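Vuvden Furnished Residences
Resident Services, Support Ticket 256
Unit: Fledside 140
Category: Furnishings and room contents
Status: Pending resident reply
Opened: 29th July

Summary of request: The resident reports that the fitted covers on the sectional sofa move out of place during daily use. The resident also asks how the household items now on the bed should be grouped before the unit is re-inventoried.

Attachments received:

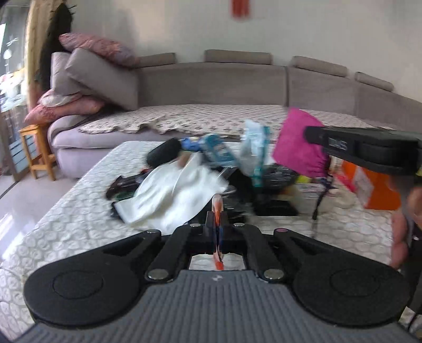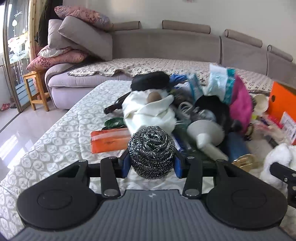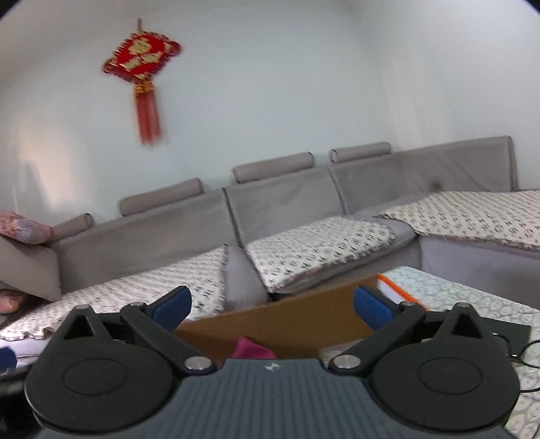
Attachments 1 and 2: items on bed, sofa behind. Attachment 3: sofa, seat covers and wall ornament.

Log entry 1. Ticket accepted by Resident Services and checked against the Melis room inventory. The sofa is listed with four headrest bolsters, which agrees with attachment 3. The stacked cushions at the left end of the sofa are listed separately and do not form part of the cover set.

Log entry 2. The middle seat cover in attachment 3 lies at an angle across the seat. The resident was advised to remove all covers, vacuum the seats, and lay the covers again beginning at the corner. The back edge of each cover should be pressed into the gap below the backrest to a depth of 80 millimeters.

Log entry 3. The resident replied that the covers held for one evening and then shifted again. A set of Dosto non-slip underlays, 155 centimeters in length, has been requested from the Fledside store. No charge applies.

Log entry 4. Guidance issued on the bed items. Kitchen and cleaning articles, including the pan, the white funnel-shaped object and the scouring ball in attachment 2, are to be boxed together. Cables are to be coiled, tied and labeled. Pouches and cases may be kept with personal belongings and need not be declared. Glass bottles must be packed upright, with the caps tightened.

Log entry 5. The resident asked whether the red wall ornament must be taken down. It may remain in place. Wall decorations are reviewed only at the end of the tenancy.

Action required: Resident to confirm receipt of the underlays and to state whether the quilted bed cover is to be included in the September laundry collection. The ticket will remain open until both replies are recorded.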